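Call for Beta Readers: Puma, a Novel in Progress

Zulier, our small fiction workshop, is looking for 8 beta readers for Puma, the first novel by Damián Ochoa. It's a mystery set in a mountain clinic, it runs to 28 chapters, and we're really excited to get it in front of people who haven't been living with it for years!

You don't need a degree or any publishing experience. You do need to like reading, finish what you start, and be able to tell us where you got bored. If you skipped a page, we want to know which page. If you guessed the killer in chapter three — please tell us that too, gently.

What you'll do

Read the full manuscript (333 pages, sent as a PDF or printed if you prefer).
Fill in a short form after each part. There are four parts.
Join one group call at the end, in the evening, with the author listening and mostly keeping quiet.

We're especially keen to hear from people who don't usually pick up mysteries, and from anyone who has worked in a small hospital or clinic. Damián did his homework on the medical chapters, but the dialogue between the night nurses still needs an ear that knows how those shifts sound.

What you'll get

A signed copy when the book comes out, your name in the acknowledgments, and a free critique of up to 3000 words of your own fiction from one of our editors.

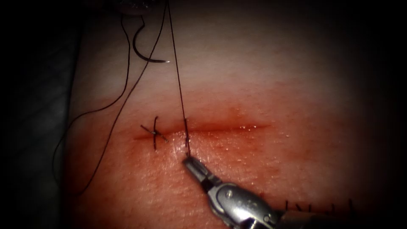 Maritza Valderrama read for us in March and says the forms took her less time than she feared, and that arguing over the ending on the group call was the best part of the whole thing.

How to apply

Write to Yhon Huanca through the contact page with a few lines about yourself and the last novel you gave up on, and why. No résumés, please. Applications close 16/05/2019 and everyone gets an answer, including the people we can't fit in this round. If you'd like to be kept in mind for our next book, Irkness, just say so in the same message.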